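Jobs > Mundbridge > Warehouse and sorting > Block sorter and set packer

Vacancies | How to apply | Our sites | Working here | Contact

Block sorter and set packer, Mundbridge

Casado makes and refurbishes building blocks for nurseries, primary schools and play centres. We are looking for five people to join the sorting and packing room at our Mundbridge site, starting in July. The work is part time, 36 hours a fortnight, and the posts are permanent after a trial period of three months.

The room takes in two kinds of stock. New blocks come over from our workshop at Pridircombe. Used blocks come back from schools under the Gastska exchange scheme, where a school returns its old set and gets a full one in its place. Returned sets are usually short of a few pieces and often have pieces from something else mixed in. We have had dominoes, pencil sharpeners and once a whole tea set.

What you will do

You will empty incoming boxes on to the bench, take out anything that is not ours and sort the remaining blocks by shape and colour. Each piece is checked for chips, cracks and sharp corners. Pieces that pass go to washing or straight to the bins, depending on the state of the box. Pieces that fail go in the grey crate under the bench and are weighed at the end of the shift.

The other half of the job is making up sets. A standard school set is 100 pieces and goes out in a lidded box with a packing card. You pick from the bins to the card, lay the long blocks in first, fill in with the short ones and put the T-shaped pieces on top where the children will find them. The card is signed and goes in last.

Most of the colours are easy to tell apart. The two reds are harder, and you will be shown how to check a doubtful piece against the colour strip on the wall. Please tell us if you have any difficulty seeing red and green. It does not rule you out – there is other work in the room, such as washing and boxing – but we need to know before we plan your first week.

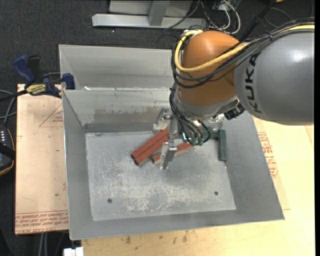

Bins are topped up through the day and should never be filled above the rim. When a bin is nearly empty, lift out the last pieces and look them over before new stock goes in, as small splinters and dust collect at the bottom. Metal bins are wiped with a dry cloth only. At the end of each shift the benches are cleared, the floor is swept and the part-made sets are labelled with the number of the card they belong to.

Hours

There are two patterns, and you can say on the form which you would prefer. The early shift starts at 7.30am and finishes at 1.30pm. The late shift starts at 1pm and finishes at 7pm. Each is three shifts a week. We open on one Saturday a month before the start of the school year, and Saturday hours are paid at time and a half.

What we are looking for

You do not need experience or qualifications. You should be able to stand for most of a shift, lift a full box to waist height and read a packing card in English. A steady pace matters more to us than a fast one. A set with the wrong pieces costs us a second delivery, and the school is left waiting.

Experience of picking, packing or stock work is useful. So is having worked in a nursery or school, as you will know what happens to the sets once they leave us.

What we offer

Hourly pay is the same for all sorters and packers and is given on the application form. You get paid breaks, free parking, safety shoes and an apron. The 601 bus from the town centre stops outside the gate and runs early enough for the first shift. There is a small kitchen with a fridge and microwave. Staff can buy seconds at cost, including odd pieces by the bag.

How to apply

Fill in the short form on the How to apply page, or collect a paper copy from reception at Mundbridge. We do not need a CV. Tell us which shift you want and when you could start, and write a few lines on any work you have done that involved sorting, checking or packing – paid or unpaid.

If we would like to meet you we will ask you in for an hour. You will have a look round the room, make up part of a set from a card and have a chat with the shift leader. Please wear flat, closed shoes. We reply to everyone who applies, normally within two weeks.

© Casado, Mundbridge and Pridircombe | Contact us | Privacy | Back to top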